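Teaching with my hands, second month

May 28, 2020

I promised Nia Ifans that I would write down how the teaching goes, so she can stop asking me on the phone. In February I wrote only about buying the controller and the cables. Now I have real practice, and also some opinions.

My first lessons were by hand, on the small arm in the workshop in Bradport. You make the joints soft, you take the arm by the wrist and you walk it through the task. I liked this very much in the first hour. Then my shoulder started to hurt, and I noticed that my own hand was always between the wrist camera and the thing I wanted to pick. The robot was learning to look at my sleeve.

Since March I work at home with the simulator, and I drive the arm with the controller. One stick is for left and right, the other is for up and down and for turning the wrist, and the trigger closes the fingers. Arvid Öberg, who did this for years at Skanham, told me to keep 80 good demonstrations before I train anything. I have now recorded 522 and kept fewer than I want to say. Most of the bad ones are bad in the same way: I go down too fast, I stop, I think, and I go down again. A person watching would forgive the pause. The training does not forgive it, and the arm learned to stop in the air and wait for nothing.

So I changed how I drive. Before I press record I do the whole movement once without saving. I decide where the fingers will go. Then I record it slowly but without stopping, and if I stop, I throw it away. Dwynwen Craddock thinks I throw away too much. She keeps the attempts where she missed and corrected herself, and she says her arm recovers better than mine. Maybe she is right — I will try it with one part of the next set.

The other thing that I changed is the view. At first I was driving from the big outside camera, because it is comfortable and you see the whole arm. But I could not judge if the box was straight between the fingers. Now I keep the wrist view large on the screen and the outside view small in the corner. 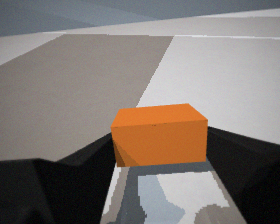 It took me 2 evenings to get used to it. When the wrist turns, the floor turns too, and my thumb wants to correct in the wrong direction. Caradog Yorath advised me to turn the wrist first, high above the floor, and after that only move down. With this order I make fewer mistakes and my demonstrations look more similar to each other.

Next I want to do the placing, which I have avoided until now. Opening the fingers sounds easy, but I always lift a little before they are fully open. If somebody has a good setting for the trigger, please write it in the comments, mine is much too sensitive.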